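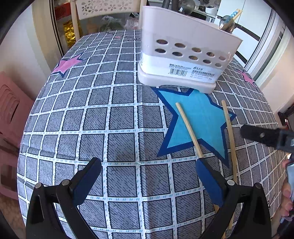 Brirkon tabletop group – minutes

Meeting held Sunday, September 8, 2019, at the Irkness office
Chair: Shaimaa Belhaj
Present: the chair, both operators, hardware lead, data lead, one engineer from Mahrous (by phone, items 1 to 4)
Apologies: site manager

1. Previous minutes

Accepted with one correction. The spare jaw pads were ordered from Mahrous, and the earlier minutes had this as the pads being in stock. They have not arrived.

2. Pinch injury during a two-person session

The chair read out the report. Two operators were working at the same table, each with a hand-held gripper, on the task of picking up small household items and putting them in the plastic holder. Operator A's gripper closed on a chopstick and did not reopen when the trigger was let go. Operator A reached across with the free hand and pulled on the outer linkage arm. The jaw sprang open and the skin of the index finger was caught between the two arms. The cut was cleaned and covered on site. No medical visit. Operator A finished the day on paperwork and says the finger is fine.

Operator B did not notice for a short while and kept working. Both operators said they talk less when a session is going well, and that with two grippers over one table it is easy to lose track of the other person's hands.

The report was filed the next morning. The chair said it should have been filed the same day and that this was her own delay.

3. Cause

Hardware lead took the gripper apart after the session. A pivot pin on the left jaw had backed partway out of its hole, and the arm was binding against the body at the closed end of its travel. The retaining clip was missing and has not been found. The other pins on that gripper were tight.

All 18 grippers on site were then checked. Seven had at least one clip that could be turned with a fingernail. None of the others were binding. The Mahrous engineer said that clips from the earlier batch were a looser fit and that the later batch has a deeper groove. He could not say from the serial numbers which batch ours came from, and will look it up.

There was some discussion on whether the fault was wear or assembly. Hardware lead thinks wear, as the loose ones are the ones that get used most. The engineer thinks assembly. Left open until the batch records come back.

Operator A pointed out that the jaw had felt stiff for several days before this. It was not logged. The log sheet has a box for broken parts and nothing for a part that works but feels wrong.

4. Sharp and breakable items

The item set for this task includes thin sticks, a pencil, a magnifying glass and a pair of scissors.

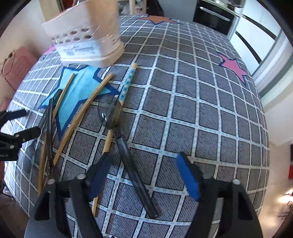 Operator B asked for the scissors to come out until the grippers are repaired. A jaw that sticks while holding scissors is a different matter from one that sticks on a chopstick. Data lead was against dropping them for good, as they are one of the few items where the robot has to choose which end to take hold of. Agreed that they come out for now and go back in only after the pins are done, with a blunt-tipped pair if one of similar size can be bought.

The magnifying glass stays. If it is dropped on the floor the session stops and the lens is checked before anyone goes on.

The Mahrous engineer left the call at this point.

5. Effect on the recordings

Data lead reported that the set for this task stands at 933 recordings. The affected gripper was used in 534 of them. In the later ones the jaw opening recorded by the software does not match the opening seen in the video. The gap is small at first and then grows. It is hard to say where it starts.

This also clears up the trouble with the Goltska arm the week before, at least in part. The arm had been closing on the pencil and then holding on over the holder without letting go, and it was stopped by hand twice. At the time this was put down to the controller. Data lead now believes the arm was copying late releases from the bad gripper. Hardware lead agreed this was likely but wants the controller logs read through before the controller is ruled out.

Options discussed:

Throw out everything from the affected gripper. Simple, but costs more than half the set.
Correct the opening values from the video. Slow, and somebody has to watch all of it.
Keep the early recordings and cut the late ones at a fixed date.

No decision. Data lead will take a sample by hand and report how far back the mismatch goes. Until then the Goltska arm is not to be run on a model trained with any of these recordings.

6. Working rules from now on

If a jaw sticks, put the gripper down flat and say "stop" out loud. Both operators stop. Do not pull on the linkage.

Pins and clips are checked before the first session of the day and again after the break. Operators initial the sheet.

Two-person sessions may continue, with a spoken "ready" from each side before a new take. Operator B asked if takes could be shortened as well. The chair preferred to leave the length alone for now and see how the rest works out.

7. Actions

Hardware lead – fit new clips to the seven loose grippers; keep the affected one out of use, tagged, with its parts in a bag
Mahrous – batch records, and a date for the pads
Data lead – hand sample of the recordings; controller logs to hardware lead
Operator B – look for blunt-tipped scissors
Shaimaa Belhaj – add a line for stiff or uneven movement to the log sheet; send the injury report to the site manager

8. Any other business

The first aid box is low on small bandages. Operator A will restock it.

Next meeting to be set once the batch records are in, before the end of September if possible.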